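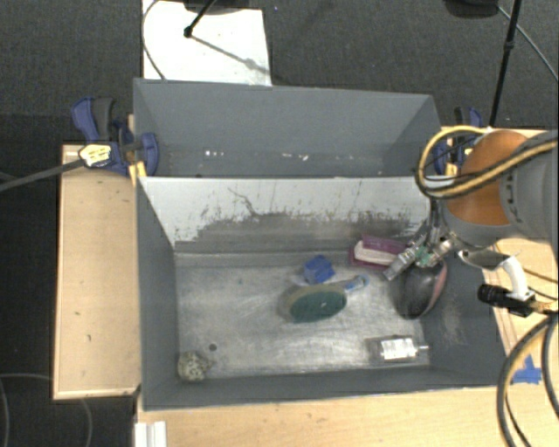

The big grey bin, front half, with the oval brush and the blue block in the middle of it.

Odds and Ends Bin: read me first

Hello! I'm Meenakshi Malhotra and I look after the odds and ends collection at Bravstead, which is a grand way of saying I buy small household bits, put them in bins, take them out again and write down what they were. This file goes with the photo set and the item list. Please read it before you write to me about missing lids (more on lids further down).

What's in the download

There are 1558 photos in the folder called bins, plus a plain text list of 103 items. Every item has a short name, a main colour, a rough size (small, middling, big) and where I got it. Most came from the Grorkby market, a fair few from the bargain shelf at Conneely, and the rest out of my own kitchen drawers, which are a lot tidier now!

The items are a proper jumble on purpose. Brushes, blocks, little bottles, packets, squashy things, knobbly things. I did start out sorting them by room, so bathroom things together and so on, and gave it up after one afternoon because half of them could live anywhere. Where does a brush with a loop on the handle belong? I've had it in the bathroom, the kitchen and the shed.

About the bin

It's a large open-topped one in two sections, narrow at the back and wider at the front, with a sloping divider between them. The divider has a wide band of dark scuffing along its lower half, and the metal floor at the front is scratched and a bit cloudy. I've been asked if I'd swap it for a smart new one. No! I like it, and things look different on a worn shiny floor than they do on a clean sheet of card, so please don't go cleaning up the backgrounds and sending them back to me as a favour.

You'll also spot tiny specks and flecks here and there, on the back section floor for instance. They aren't items, so leave them off your labels.

How I name things

Colour first, then shape, then what it is if I'm sure. So "green oval brush" is fine, and "blue block, angular" is fine. If you can't tell what a thing is from the photo, put "unsure" and move on. Dark rounded things are the worst for this (shoe? computer mouse?) and I'd much sooner have an honest unsure than a confident guess. Same goes for small print on labels. If you can't read it, don't make it up.

Two-coloured things get both colours, the bigger one first. Maeve Mac Suibhne did the first pass of labels and used "pinky" for everything from salmon to magenta, so I've been back through and changed those. If you find one I missed, tell me.

Known niggles

17 photos have the wrong item name in the list. They're marked with a star until I get round to them.
Lids and their bottles are listed as one item when they're on and two when they're off.
Grindico sent 5 replacement items in March and they aren't in the list yet.

Use it for whatever you like, just mention Bravstead somewhere. Corrections to me, please, with the photo number in the subject line.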